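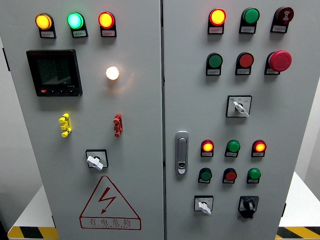 Alis Pictures has picked up North American rights to the drama "The Lower Road," the company said Monday. The deal covers theaters, home video and streaming, and was closed after two weeks of talks with the film's sales agent, Zeltgate. Terms were not disclosed.

The film follows two sisters who return to their father's trucking business after his death and find that most of the drivers have not been paid since spring. It was shot over six weeks on a small budget, mostly at night, with a cast made up largely of first-time actors. It runs 185 minutes, and Alis says it will be released at that length. An earlier buyer had asked for a shorter cut and dropped out when the producers turned that down.

Alis plans to open the film in 21 cities in September, beginning with a week in New York and Los Angeles. If the first weekends hold up, the company will add more screens through October -- mainly art houses, plus a few chain locations in college towns. A streaming date has not been set. Alis has kept its last few titles in theaters for at least 45 days before moving them online, and it expects to do the same with this one.

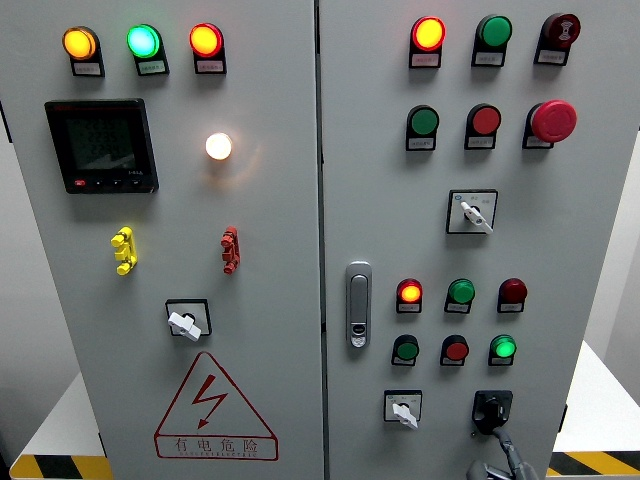
Zeltgate has also sold the film in Germany, Spain, Japan and Brazil. Talks are still going on for France and the United Kingdom. The Italian rights stay with Malhotra Films, the lead producer, which put up the first part of the financing in exchange for that territory and a share of festival fees.

Malhotra is already at work on its next project, a comedy set at a roadside motel during a county fair. Casting is under way and the shoot is planned for early next year. Revgate, the post-production house that handled sound and color on "The Lower Road," will come on as a co-producer this time. It is the first producing credit for Revgate, which until now has worked for hire.

Before the September opening there will be one public preview, in an 800-seat house, with a short break after the second hour. The break is only for the preview. Theaters in the regular run can decide on their own whether to add one, and Alis will send them a version with a marked pause point. Tickets for the preview go on sale at 10 a.m. Monday through the theater's box office, with a limit of 6 per order. Subscribers to this newsletter will get the link in next week's issue, along with the full list of opening cities.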